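Share 81
Comments 12

Review: the Drolari parallel gripper, after one budget year

I am responsible for the equipment budget of a small robotics lab, and I write this review mostly for people who have the same job. We bought the Drolari gripper last December, one unit first and a second one in autumn. We paid $900 for each, before tax. The shipping from Kuretberg was $81 and came on a separate invoice, so please put it in your plan from the beginning. I did not, and I had to take it from the money for cables.

First, what we needed. Our work is with household objects on a table: cups, small appliances, boxes, things with handles. The forces are small and the objects are light, but the shapes change all day. Before this we used a Skitetti gripper, which is a good product for factory work. It closes very fast and very strong, and it has broken many plastic cups for us. For our budget it was also too expensive to repair. One set of new fingers cost more than $300, and we needed to wait for them seven weeks.

The Drolari is slower. I timed it with a simple stopwatch and a full close takes a bit more than one second. For picking parts from a belt this would be a problem. For us it is fine, and I even prefer it, as a student has time to press the stop button when the position is wrong. The force can be set in software in small steps, and the lowest step is soft enough for an empty paper cup. I was surprised by this. The highest step is not so strong. A full water bottle is okay when the grip is in the centre, but a heavy pot will slide.

The fingers come off with two screws. You can print your own and the drawings are in the box, on paper, which I found a little old-fashioned but useful. The screws are a strange size and the supplied key is of poor quality. Ours became round after one month. Buy a better key the same day.

Now the part which I think is more important than the gripper: the other costs. When I made my first plan, I wrote one line for the gripper and one line for "installation". The real list was longer. You will need an adapter plate for the wrist, and the one from Carrilho fits well, but you must order it with the correct hole pattern. You will need a power supply, if your arm does not give the right voltage. You will need time. Our technician used two and a half days for the first unit and half a day for the second. At the end, the extra things for the first unit came to $731, and for this money I could almost buy another gripper. The second was much cheaper because we already had the software working.

My advice is to also budget for objects. This sounds like a joke but in our first year it was a real line in the table. Cups, kettles, mats, power strips and clamps are cheap one by one, and at the end of the quarter they are not cheap.

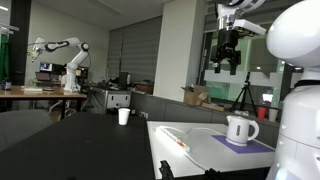
About handles I want to say something more, as this was the main reason for the second order. A handle looks easy to grip and it is not. When the fingers come from above, the opening must be turned to the correct angle, and a wide finger touches the body of the object before it touches the handle. The standard Drolari fingers are a little too wide for this in my opinion. We printed narrower ones and it became better, but then the grip on boxes was worse. So we keep one set for each kind of work and change them in the morning. If you can pay for two grippers, this is a more comfortable solution.

Support was polite and not very quick. I wrote to them three times. Two answers arrived after several days and were correct, and one answer was only a link to the manual, to a page I had already mentioned in my question. The manual itself is well translated, except the chapter on calibration — I read it four times and I am still not sure about the second step.

Things I like: the price, the soft lowest force, the finger change, and the cable, which has a solid connector that does not get loose.

Things I don't like: the key, the calibration chapter, the separate shipping invoice, and the colour of the status light, which is the same for "ready" and "waiting". In a bright room you can't see it well anyway.

Would I buy it again? Yes, for light table work. I already have the third one in the plan for next year, this time with the adapter plate, the shipping and a decent key in the same line. If your objects are heavy or your cycle time is important, I would look at Skitetti again and ask for the price of the spare fingers before you sign.

Was this review helpful? 81 people found this helpful
12 comments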